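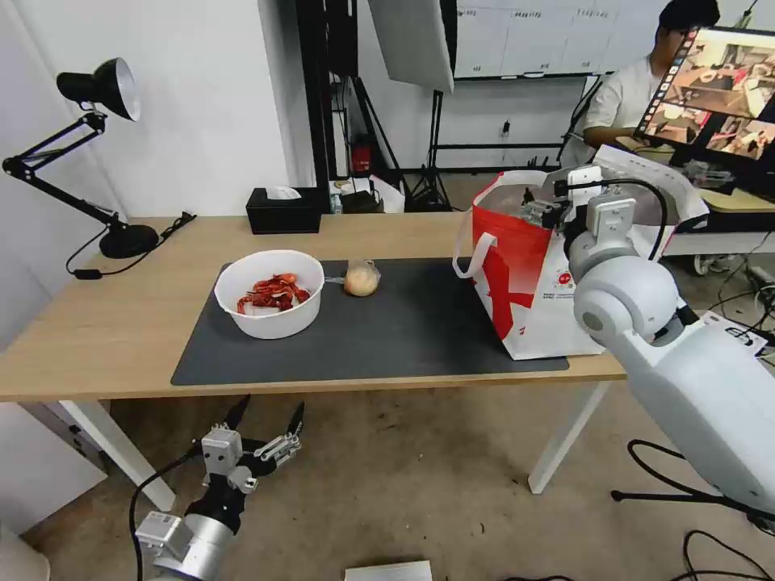
Ulla Halonen wanted it written down who stops the arm when a bag tips over, the packer or the person at the monitor, before anyone was put on the new roster.

Work instructions > Packing > Shared stations > Bagging with the arm

This page covers setting up and running a bagging station where a robotic arm loads tote bags and a person supervises from a desk. It replaces the hand-packing sheet for Danirard orders at the Brondedeck site. Orders with glass stay on the hand-packing line.

Before you start

You need a supervisor login, the order list and a dark mat on the table. A station is run by one operator. The operator no longer lifts or fills bags, but is responsible for everything that goes into them.

1. Lay the mat flat and square to the table edge. Smooth out any curled corners.

2. Put the goods on the left half of the mat and the bag on the right half. Leave a hand's width between items. Open bowls go furthest from the bag.

3. Stand the bag upright with its mouth fully open. Fold the handles outward. A handle lying across the opening is the most common cause of a stop.

4. Turn the tied end of any plastic-wrapped item away from the bag. The gripper should close on the item itself. Loose plastic slips.

5. Run cables behind the table or off the far edge, never across the mat.

6. Sit down at the monitor and check that every camera feed is live. If one is frozen, restart the Vurkton viewer and check again.

7. Start the cycle. Keep your hands off the table until the status line reads Idle.

Stopping the arm

Whoever sees the problem first presses stop. Permission is not required and a stop is not counted against the operator. Enter a short reason in the log, such as "bag tipped" or "handle in opening". Reset only after the table has been checked in person.

Changes to the job

Operators rotate off the monitor after 14 minutes of continuous watching during the training period. The previous packing target does not apply to this station. Pay grade is unchanged, and the lifting allowance continues until February, when Thaís Bragança will review it with the crew.

New operators complete 168 supervised cycles before working alone. Cycles that end in a stop count toward the total.

End of shift

Park the arm, remove all food from the mat and wipe it down. Export the log and leave the station on the login screen.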